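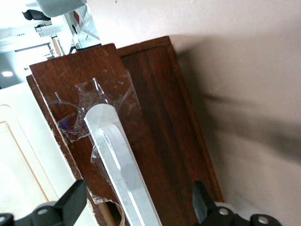 Joint exercises between small armed forces depend heavily on staff who have never met before, and our project looked at how the Brolia training centre prepares them. We worked from the published handbooks of the centre and from interviews with former course members. Handbooks and paper maps do not last well in a busy exercise hall. Wood does not either, and the scuffs and pale chips along the edges of a dark reddish-brown box are typical of the wear we mean, where the finish has rubbed away to a whitish line. For this reason the centre now keeps its planning material on a shared system called Numis.

Method
Hafiz Sutanto carried out the interviews by telephone, mostly on Saturday mornings. The rest of the group read the handbooks and sorted the 741 entries in the exercise log by type of problem. Entries with no clear cause were left out of the tables.

Findings
The largest exercise, Wirkitz, involved about 4,000 personnel on paper, but the headquarters staff under training was much smaller. Most delays came from reporting lines. Officers sent the same request to two cells, or waited for an answer from a cell that had already closed for the night. Language was mentioned less often than we expected. Shift handovers were set at 30 minutes and usually overran.

The second exercise, Maruyama, used one request form for all cells. Former members preferred this, although two said the form was too long for medical requests.

Limits
We had no access to the restricted reports, and the log for January is missing. The Maruyama tables are in Appendix B.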